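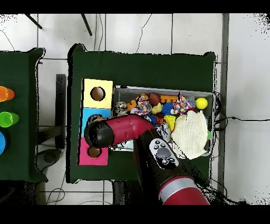 3.2 Lending records and household survey

The toy library at Claltgate keeps a paper card for every item it lends. Khondokar and Campos copied these cards into a spreadsheet, giving 2,453 loans. Each entry holds the type of toy, the date it went out, the date it came back and any note on missing parts. Where a card had been filled in twice for the same loan, the earlier entry was kept. Puzzles with missing pieces were still counted as returned.

We also sent a short survey to 121 households that had borrowed at least once. It asked where toys were kept at home, who usually put them away, and whether borrowed toys were stored apart from the family's own.
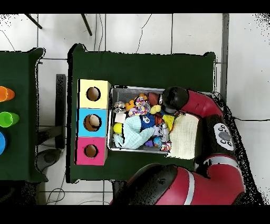 Mixed storage was the most common answer. Parents described one large basket or drawer in the living room into which everything went at the end of the day. Several wrote that they had started with separate boxes and given up within weeks. One parent from the Ladadura estate kept borrowed toys on a high shelf, and found that the children then stopped asking for them.

Late returns were more frequent among mixed-storage households, although the difference was small for soft toys. Sets with many small parts fared worst. Baudry's earlier work in Zolitz found the same pattern with construction sets – there, too, the missing part was usually found later, at the bottom of a box.

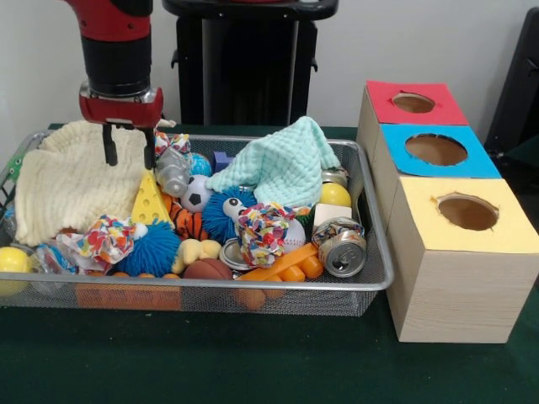

Age of the youngest child mattered less than we had expected. Families with a toddler returned sets late slightly more often, but they also borrowed fewer of them. We did not ask about income, and cannot say whether space in the home explains part of the result.
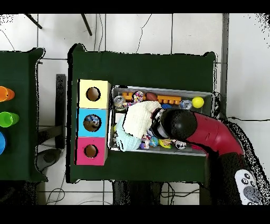 Figure 2. Toys and soft items in a metal container, with yellow, blue and pink cubes, each with a round hole, to its left.

The survey answers were coded by two readers, Seneviratne and Furukawa. Where they disagreed, the answer was read again by both and marked as unclear if no agreement was reached.

Filed under: Play and Childhood | Lending Services

This site uses cookies to remember your reading preferences. Accept | Manage settings

Contact the editors | © Siriwardena Papers | Back to top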